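**Returning a purchase without a receipt – Flamside outlet**

A shirt was bought at the Goodwin outlet in Flamside in October, and the receipt has been lost. Is a refund still permitted?

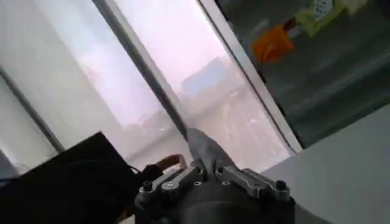

The posted return period is 45 days.

**Tetutden**

A refund requires proof of payment. A card statement is accepted – store credit is offered otherwise.

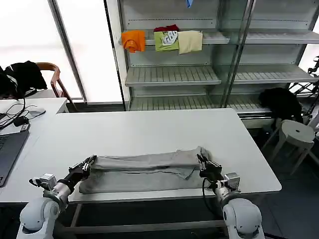 **Trokgate**

Proof of payment should be presented at the service desk before 6 p.m.

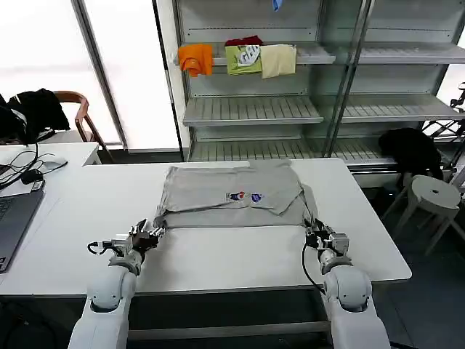

Returned clothing must be clean and unworn. Tags should remain attached. A light gray T-shirt with a small printed emblem, such as the one on the white table, is treated as standard stock. Custom printing is excluded.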